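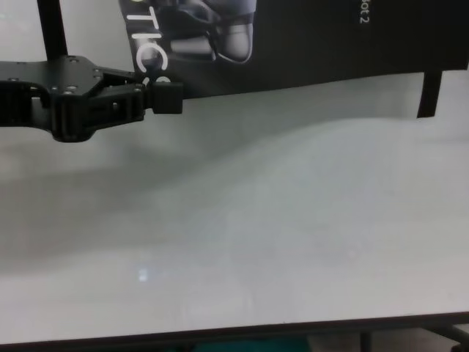 Page last changed: 16 February 2021

Operators wanted: teach our robots by hand (part time, Skitgate lab)

Have you ever shown a child how to fold a shirt by putting your hands over theirs? Then you already have a fair idea of the job. Gindton is looking for people to guide robot arms through everyday tasks, one try after another, so the arms can learn to do them on their own. We have a white table, a black gripper and a very long list of things we want it to handle – now we need patient people to show it how.

What you'll be doing

You will work in two ways. In the first, you take hold of the arm and move it through the task yourself while the system records the motion. In the second, you sit a few steps away with a pair of hand controllers and drive the gripper remotely. Most people like one much better than the other, and after the training week we try to give you more of the one you like.

The tasks are small and very ordinary. Pick up a sponge and put it in a tray. Close a zipper bag. Stack cups, unstack them, stack them again with the big one in the wrong place and fix it. You will repeat each task many times, with the objects moved a little between tries, and mark every try as good, so-so or failed. Please don't be shy about the failed ones! They get used too, and a clumsy grasp with a decent recovery is often the one our engineers ask to see twice.

Our current project, Ñahui, is all kitchen and pantry work. We need 700 good recordings for its first set, and with the team we have now we are about 62 short. A second set, on sorting small parts, starts in November.

Who we're looking for

No robotics background needed, and no coding. Steady hands help. So does being the kind of person who notices that the cup was placed a bit too close to the edge and says so. People who have sewn, repaired bikes, decorated cakes or played a lot of video games tend to pick up the remote controllers quickly, but we have also hired people who had never held one.

You should be able to stand or sit at a table for up to an hour at a stretch, with breaks in between. The table height can be changed, and remote work can be done fully seated. Left-handed operators are very welcome – right now most of our recordings come from right-handed people.

Hours and place

Shifts are four hours, mornings or afternoons, up to 30 hours a week. The lab is in the Skitgate building on the Hestholm campus, ground floor, step-free from the parking lot. The first week is paid training at the full rate. We have 7 openings and will fill them as good people come along, so there is no closing date.

How to apply

Send us a short note through the contact form on this site with "Operator" in the subject line. Tell us which shifts would suit you and describe something you do well with your hands. A resume is fine but you don't have to send one. If it sounds like a match, we'll invite you in for an hour at the table, where you can try both ways of working and ask the current operators anything you like. The trial hour is paid as well.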